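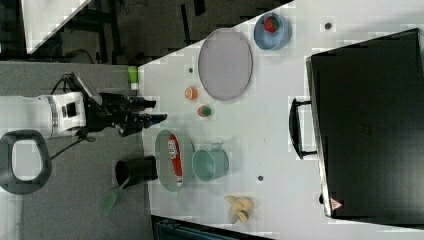

## 4.2 Response times to reported burglaries

**Figure 3.** Robotic arm with a two-fingered gripper beside a white table and a small lime-green bottle.

The call records cover 1,089 reports of household burglary made to the control room at Bedano. A report was counted once, even where the caller rang again to ask when an officer would arrive. Reports passed on from other services were left out, as the time of the first call was often missing.

We measured the response time from the moment the call was answered to the moment the first officer logged arrival at the address. Officers log arrival by radio or on a handset. The two methods do not give quite the same result - radio entries are typed in by control room staff and can lag behind when the room is busy. We did not correct for this.

Calls from Yilma were answered as quickly as those from Bedano itself, but officers took longer to reach the address. Most of the gap arose before a car was sent. Yilma has no night desk, and after 10 in the evening its calls wait for a patrol to come free in the neighbouring district. The gap was widest on Sunday, when both districts work with fewer patrols.

Stostov showed a different pattern. Cars were sent promptly at all hours, yet arrival times varied a great deal from one report to the next. We read through 100 of the Stostov logs by hand to see why. In many of them the address had been entered without a flat number or entrance, and the officer had to call the control room back. In two logs the car was sent to a street of the same name in another part of the district.

Whether the burglar was thought to be still inside made a clear difference in all three districts. Such calls are graded as urgent and go ahead of others in the queue. Where the household had come home to find the damage already done, the wait could last over 2 hours, and some callers had begun to tidy up by the time an officer came. The effect of this on the recovery of fingerprints is taken up in Section 4.3.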